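Subject: Re: [parenting-plans] Summer exchanges and the 80/20 question

Hi everybody,

Sorry to be slow, I've been up to my ears in end-of-school stuff. I wanted to answer Duarte's message properly because I went through almost the same thing two years back and I still have opinions (lots of them!).

Duarte Antunes wrote:

> My ex and I have a parenting plan that was written when our son
> was three. It's pretty much 80/20, with me on the 20 end. He's
> nine now and I've moved back to the same town, so I'd like more
> time with him. She isn't against it exactly but she doesn't want
> to go back to court. Her lawyer is at Nanov & Beltus and mine
> retired. Somebody at work told me to try mediation at Maglaya
> Family Mediation first. Has anyone used them? And do I need a
> new lawyer before I even walk in? He's with me for most of July
> and I was hoping to have something settled by then.
>
> Also we fight about exchanges. She's early, I'm late, you know
> how it goes.
>
> Duarte

OK, so, Duarte, first of all, good for you for wanting to do this the calm way. Yes, I used Maglaya. We had a woman who'd been a school counselor before she trained as a mediator, and she was great at getting us off the subject of each other and back onto the subject of the kids. We did the sessions in separate rooms for the first visit, which I asked for when I booked, and then in one room after that. If you think you'll both get heated, ask for separate rooms. They didn't make a thing of it at all.

About the lawyer. I went in without one and I sort of wish I hadn't. The mediator can't give you legal advice, she told us that up front, and there were a couple of places where I agreed to wording I didn't fully understand (the holiday section, mostly, which I then had to live with for a whole Thanksgiving). What I'd do now is find somebody who'll sit down with you for one consultation before and then read the draft after. Plenty of family lawyers will do that without taking on the whole case. Bring the old plan, all of it, even the boring pages at the back.

On the numbers, I'd stay away from walking in and saying you want 50/50 or 60/40 or whatever. My ex did that to me and I just heard "I want to win." What worked better was sitting down with a calendar and looking at real weeks. Who's doing the dentist, who can get to a 3 p.m. pickup, where does the trombone live. We started by adding one overnight during the school week and trying it until winter break, and then we talked again. Check with your lawyer about child support while you're at it, as overnights can change the math depending on your state and you don't want that landing on either of you as a surprise.

And PLEASE get whatever you agree on signed and filed with the court. We ran on a handshake for ages and it was fine until one week it really wasn't. Filing an agreement you both signed is a lot less painful than a hearing, at least it was in our county.

For exchanges, we switched to doing them through school whenever we could. One parent drops off, the other picks up, and the two of us never have to stand in a driveway looking at our phones. In summer we use the rec center. We also put a 20-minute grace period in the plan, so that I'm not allowed to be mad at 6:05 and he's not allowed to roll up at 6:45 and act like it's nothing. We track it all in Mevico, the shared calendar thing, and I'd say it's cut the texting by around half. It's clunky but it keeps a record.

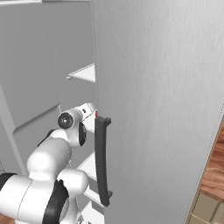 Does your son get a say in any of this at nine?
In most places a judge can listen to what a child wants but doesn't have to follow it, and how much it counts usually goes up with age. Our mediator suggested we each ask the kids what was hard about the schedule, and leave it at that, so they didn't feel like they were picking a parent. My daughter's big complaint was that her good sneakers were always at the other house. We bought a second pair.

If you want, email me off list and I'll send you the calendar template we used, with our names taken out. Good luck with July!

Tess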